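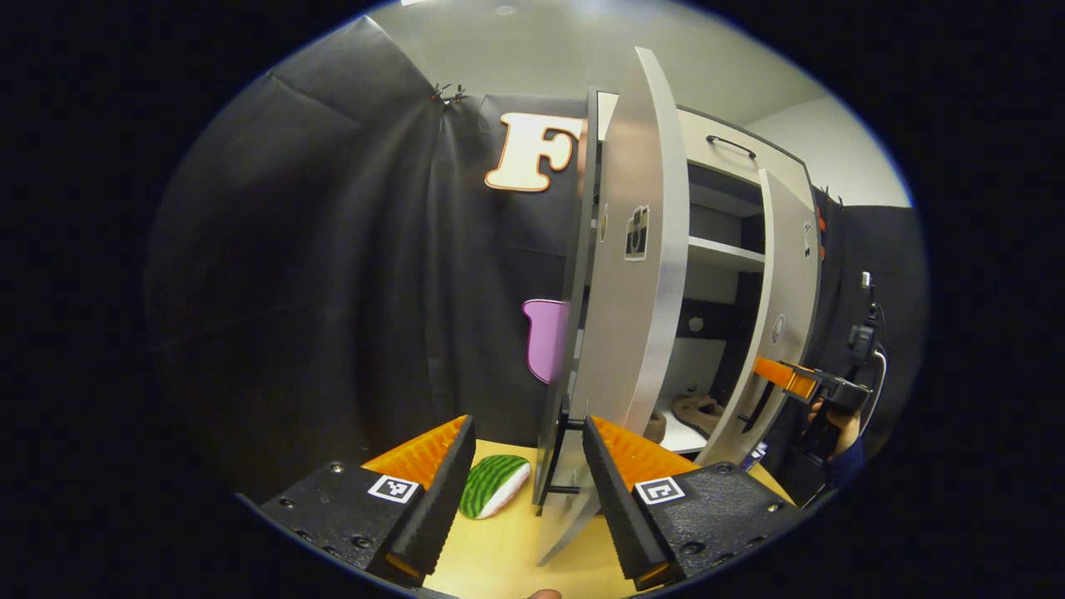

The Redirect

6 min read

The ticket came in at 4:12 in the morning with a subject line in lower case: site sends people to wrong place.

Lovely Tolentino read it on her phone, then again on the laptop. The client was Cestum, a regional supplier of pump seals that ran its product catalog on a content management system two major versions behind. She had maintained the site for three years under a contract that covered updates, backups and what the contract called reasonable questions.

She opened the home page. It loaded. She opened the page for flange gaskets and got a directory of guesthouses in Nukville.

She cleared the browser cache and tried again. Guesthouses. She requested the page from the command line and read the headers. The server was returning a 302, a temporary redirect, and the target was a domain she did not recognize. The response came from the application. The web server configuration had not been changed since December.

She put the site in maintenance mode and took a copy of the database. Then she turned off the plugins one at a time, starting with the contact form, testing the gasket page after each. The redirect survived all of them. She switched to the default theme. The redirect survived that too.

There were 4000 rows in the options table. She sorted them by size and then by name, and near the bottom of the second list she found one called rakeseck_map. It held a serialized array of 88 pairs. On the left of each pair was a page on the Cestum site. On the right was a guesthouse.

Rakeseck was the agency that had built the site. It had closed before she took over, and its handover notes ran to 2 pages, one of which was a list of fonts. She searched the files for the name and found a single match in the must-use folder, where a plugin runs without appearing as something that can be switched off. The file was 20 lines long. It read the array, compared the request to the left column and sent the visitor to the right one. The author was given as Yang.

There was a comment above the function.

// temporary. remove when she has moved out of no. 6

Lovely checked the modified date on the file. It was older than her contract. The file also had a condition in it, which she had skipped on the first reading: do nothing until 29 September 2018. She looked at the clock in the corner of her screen and then at the server time. They agreed.

She went down the array. The guesthouse on the right was different each time, but the address field in the link was not. Every one ended in the same query string, room=6.

The guesthouse domain was registered and the certificate was valid. She opened one listing in an isolated browser with scripts disabled. It was a plain page with a rate table, a paragraph on parking and a booking form with the room already filled in. Under the form was a line of gray text: Currently occupied.

She deleted the file, then the row. She flushed the object cache, reset the administrator passwords, rotated the keys and requested the gasket page. It returned a 200 and a photo of a gasket. She wrote up the cause in four sentences and left out the comment.

At 6:30 the client replied with thanks, and asked whether the change would affect the booking.

She typed - which booking - and waited. The access log was still open in the other window. One request had come in while she was writing, for the gasket page, with room=6 on the end of it. It had been served normally. She refreshed the listing in the isolated browser.

The gray text was gone, and the form had her name in it.

3 comments

petra_k: Must-use folder got me. I went and checked mine halfway through.

Old Modem: A 302 would not normally be cached by the browser, so clearing the cache first is a bit of a waste. Good story though.

dunmore: Is there a second part? I want to know who was in no. 6.

Contact | Copyright the author, all rights reserved | Back to top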